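The Second Zulholm Freighter

17/03/2018

I own one Zulholm Freighter already. I want that on the record before we start, since my wife has asked me to stop describing the second one as "basically the first one."

For anyone who skipped the cartoon (so, most of you), Trorkham was a space opera that lasted long enough to sell a toy line and then left the air. The toys were better than the show. The Freighter was the big one: three cargo pods, a crane that works if you're patient, and a cockpit hatch that has snapped off every copy I've ever handled.

Mine came in the 1409 box, the early release with gray landing gear. The later run has black gear and a different sticker on the tail. That's the whole difference. I had been hunting for the black gear version for years, and in December one turned up on the collectors' board. The asking price was 700. I offered 600, felt like a shark for an evening, and then paid 214 on top of that for shipping and customs. You can do the math. I did it much later.

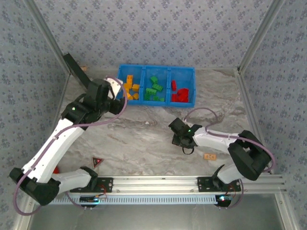 Orange, green and red bricks, each in their own compartment.

The seller was Shahab Kermani, who packs a box the way other people build bunkers. It took me most of an evening to reach the toy. The hatch was attached – I checked that first. All three pods were in there, and so was the little pilot, Captain Najafi, whose helmet is usually the first thing to go down a heating vent. The instruction sheet had a kid's handwriting on the back, a list of which figures he'd trade and which he wouldn't. Najafi was on the wouldn't side. Good kid.

Now for the complaints. The black landing gear is a softer plastic and the nose sags. The tail sticker is on crooked, and I'm told they all are. The crane sticks at the same spot as my first one, so at least they were consistent at the factory.

Both Freighters are on the shelf now, which meant moving the Skotholm base to the closet until I find room. My wife looked at them for a while and asked which was the new one. I pointed to the wrong one.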